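**Week 8 lab — comparing end effectors**

Course code 2403, Friday session. Bring your logbook.

You'll try 2 end effectors on the same arm: the Fliretti parallel gripper and the Kitum multi-finger hand. Use the same objects and the same approach path for both. Allow up to 30 minutes per end effector.

- Record grasp success, slip and cycle time for each object.
- Home the arm before swapping tools.
- Check the wrist camera view before each run — a large hand can hide the object on final approach.
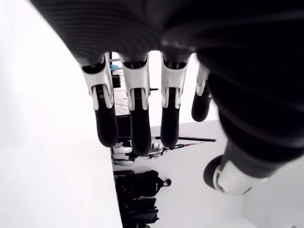
*Fig. 1. Multi-finger hand from the wrist camera, four fingers and thumb in view.*

Write up which end effector you'd favour and why. Trygve Eide marks the logbooks; see Ylva Amundsen about controller faults.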